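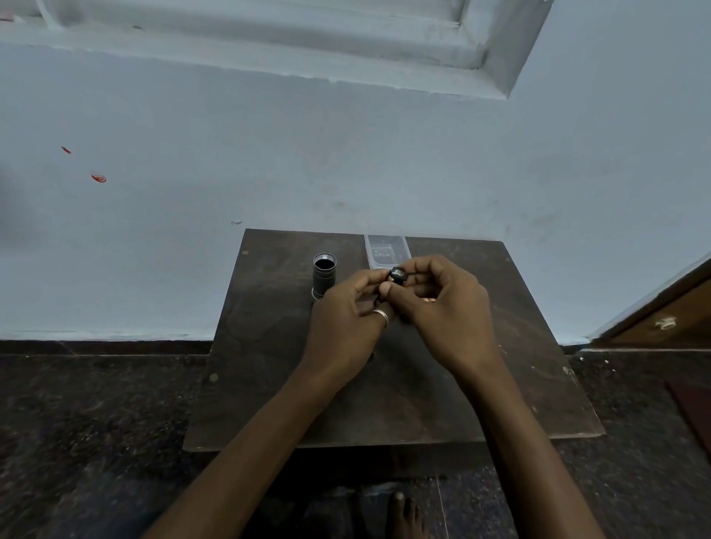 2024-02-24

The torch stopped working in December, on the second night of the power cuts, and I have been meaning to do something about it ever since. It went the way torches do go, first a bit dim, then only bright if you held it at a certain angle, then fine for a week, and then dead in my hand halfway down the outside steps with a bag of rubbish in the other. I put it in the kitchen drawer with the string and the takeaway menus and bought a cheap one from Promholm to be getting on with.

The cheap one is perfectly all right. It's plastic and very light and it does what it says, but I missed the old one. My uncle Abelardo Marulanda gave it to me when I moved out of Plondovgate, along with a saucepan and a lot of advice about damp, and it has been up to my grandmother's village with me (2,580 metres up, and no street lamps at all past the chapel) more times than I could tell you. It has been dropped down a well, too. Only a shallow one, and Duván Villca fished it out with a coat hanger, but still.

So yesterday afternoon the rain set in, the washing was already indoors, and I thought, right, now. I do all my mending on the floor. I know that sounds uncomfortable, and my knees would agree with you, but the table wobbles and everything round rolls off it, and once a spring has gone under the fridge you may as well give up and have a cup of tea. I have my board for jobs like these, the scuffed brown one with the screws still in it. I have never got round to taking them out, and these days I'd be sorry to. I push it right up against the wall so that there's one side at least where nothing can escape, and then I sit in front of it with my back against the sofa.

I should say that the floor is granite, dark and speckled, and beautiful when it has just been mopped. It is also the worst floor in the world for losing things on. A small screw simply becomes one of the speckles. I have swept that floor on my hands and knees with a bit of damp kitchen roll looking for a washer, and I'd found it stuck to my own elbow by the end. Hence the board, and hence a little clear plastic box for anything smaller than a bean. If I can see it through the side of the box then I know I've still got it.

Taking the torch apart was the hard bit. The head end had gone on so tight that I couldn't shift it at all with bare hands. I tried a tea towel, and then a rubber glove, and then I rang Octavio Quispe, who asked whether I had been turning it the right way (I had not). It still took a good deal of grunting. When it finally gave, it gave all at once and I very nearly hit myself in the chin with it.

And oh, the state of it! The threads were full of a sort of grey paste, which I think was old grease mixed with pocket fluff and possibly some of the well. One of the batteries had leaked a little and left white crust at the bottom of the tube. I felt rather ashamed, as I had been the one to leave them in there, and I can hear Abelardo now on the subject of leaving batteries in things.

For anybody with a similar one in a drawer, what I did was this. I tipped the old batteries out onto newspaper and put them in a bag for the recycling point, wearing the rubber glove. I scrubbed the threads with an old toothbrush, dry to begin with. Then a cotton bud with a drop of white vinegar for the crust, worked round and round, and a second one with clean water, and then I left the tube standing up by the window for 40 minutes while I had my lunch. After that a squirt of Flutex on the contacts. Octavio swears by it, I'd say it smells like a bus station, but it did bring the metal up nicely. Last of all I put the tiniest smear of fresh grease on the threads with a matchstick.

The spring needed a bit of encouragement as well. It had been squashed flat on one side, and I teased it out with a pair of tweezers, a little at a time, because I've snapped one before by being in a hurry. Copper-coloured things always look so cheerful once they're clean, don't they? I turned it about in the light for far longer than the job required.

Fitting the parts back into each other took three goes. You want to hold the one piece quite still and turn the other, and my instinct is to turn both, in opposite directions, like someone wringing out a sock. I also learnt that a ring is no help to you when you're working with your fingertips. Mine kept catching, and I kept deciding to take it off and then not wanting to put it anywhere it might roll.

I had no new batteries, of course. I had remembered the toothbrush and the vinegar and the grease and not the one thing a torch runs on! So out I went in the rain to Villanueva, the little place past the bakery, where Efraín Villanueva keeps them behind the counter next to the cough sweets. He wanted to know all about it, and told me he had a torch of his father's that was 70 years old and worked on the first press every time, and his face was so straight that I can't say whether I believe him.

Home again, batteries in the right way round, lid on, press. Nothing. I unscrewed it, wiped the end contact with my sleeve, did it up again a quarter turn further than before, and there it was, right across the ceiling, so bright that next door's dog started up.

I have since used it to look behind the cooker, under the bath and inside the piano stool, none of which needed looking at. Rosaura Quispe has heard about it and is bringing her bicycle lamp over, together with a bag of bits that she thinks belong to it. I've told her to bring a cushion as well.

The cheap torch has gone into the kitchen drawer, with its batteries out.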